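Capítulo 4
El silencio de Dios y las preguntas que hacemos a gritos

Empiezo con una confesión, porque en un libro sobre la fe y el sufrimiento me parece lo mínimo. Durante muchos años di clases de religión sin atreverme a tocar el libro de Job. Lo mencionaba, claro, decía aquello de "la paciencia de Job" y pasaba corriendo a los Salmos, que son más agradecidos. Un martes, al final de la clase, una alumna llamada Rocío Tlapale levantó la mano y me preguntó si yo lo había leído entero. Le dije que sí. Era mentira, y creo que se me notó en la cara.

Así que esa noche me senté a leerlo, los 42 capítulos, con un café que se me enfrió por el camino. ¡Y qué sorpresa me llevé! El Job paciente dura dos capítulos. Después viene un hombre que maldice el día en que nació, que exige un juicio, que le dice a Dios cosas que yo no me habría atrevido a decir ni en voz baja. Si usted llega a este capítulo con la imagen del santo resignado, le pido que la deje un rato en la puerta (puede recogerla al salir, si todavía la quiere).

Vamos a leer a Job junto con tres o cuatro salmos de lamento, sobre todo el 13, el 22 y el 88. El 88 es el que más me cuesta. Casi todos los lamentos dan un giro hacia el final, una promesa, un "pero yo en tu misericordia he confiado". El 88 se queda a oscuras. Cuando lo leí en el grupo de la parroquia de Prasberg, mi amigo Satish Kurup pidió que volviera a leer el último verso, convencido de que me había saltado una página. 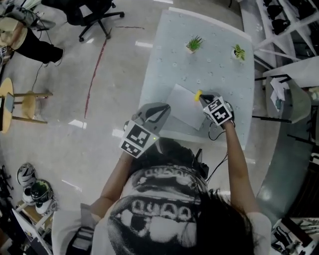 Trabajo sobre la mesa, con una hoja de papel blanco.

Antes de entrar en los textos quiero separar dos preguntas que solemos echar en la misma olla. La primera es la del filósofo: ¿cómo puede existir el mal si Dios es bueno y todopoderoso? La segunda es la del que está en el pasillo del hospital a las cuatro de la mañana: ¿dónde estás? Usan palabras parecidas y piden cosas muy distintas. A la primera se le contesta con argumentos, y en la sección 4.3 veremos los principales, empezando por san Agustín y su idea del mal como privación del bien. A la segunda los argumentos le hacen poca falta, y a veces le hacen daño.

Lo aprendí mal y tarde. Cuando murió la esposa de Dinesh Hegde, que fue compañero mío en el seminario de Sturano, yo llegué a su casa con un discurso preparado. Llevaba citas, llevaba hasta un esquema (sí, un esquema, en una ficha doblada en el bolsillo). Dinesh me escuchó con mucha educación y luego me pidió que lo ayudara a mover una mesa. Movimos la mesa, lavamos los platos, casi no hablamos más. Meses después me dijo que de aquella tarde recordaba los platos. Del discurso no se acordaba de nada, ¡y menos mal!

Los amigos de Job, por cierto, empiezan muy bien. Se sientan con él en el suelo siete días y siete noches sin decir palabra. El problema empieza cuando abren la boca. Elifaz, Bildad y Zofar defienden una teología bastante ordenada: el que sufre, algo habrá hecho. Le ruego que no se ría de ellos demasiado pronto. Yo he oído esa misma teología en velorios, en programas de radio y, si soy sincero, dentro de mi propia cabeza.

Y luego está la respuesta desde el torbellino, capítulos 38 a 41, que a muchos lectores les parece una evasiva. Job pregunta por la justicia y Dios le habla de las cabras monteses, del avestruz y de dónde se guarda la nieve. Subbarao Iyengar, que leyó el borrador de estas páginas, me escribió al margen: "¿Y esto contesta algo?". Se la dejo aquí tal cual, porque volveremos a esa pregunta en la sección 4.5 y no quiero adelantarle mi opinión, que además ha cambiado un par de veces.

Cómo leer este capítulo

Le sugiero que lea primero Job 1 a 3 y el Salmo 88 sin comentarios ni notas, a ser posible en voz alta. Calcule unos 50 minutos. Apunte en un papel la frase que más le moleste y guárdela, pues la necesitará para el ejercicio 12.

Términos que aparecerán: teodicea, lamento, retribución, privación, torbellino.

4.1 Un hombre en la tierra de Uz

El relato arranca casi como un cuento: "Hubo en tierra de Uz un varón llamado Job".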